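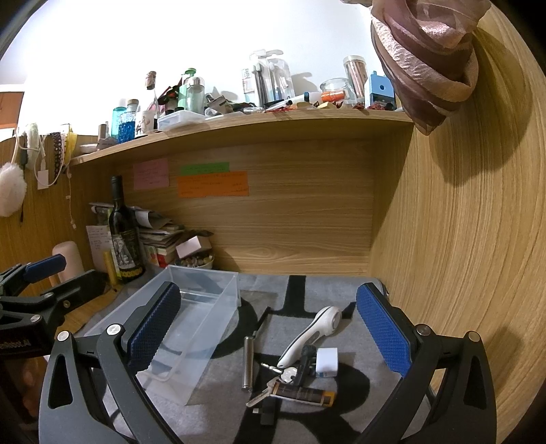
## Sampaio open day, Friday, September 18, 2026

Got there late, parking was a mess. Rosário Coelho let us in anyway – 38 people on the list, hardly any left by then.

Liked the desk corner best. Light wood grain, sticky notes up on the back panel, wine bottle in the corner. Keys and small stuff on the gray rug, clear plastic box for it. I want that rug, the black lines are great.

Hutch price: didnt get it. Ask Duarte – he has teh Bevel list.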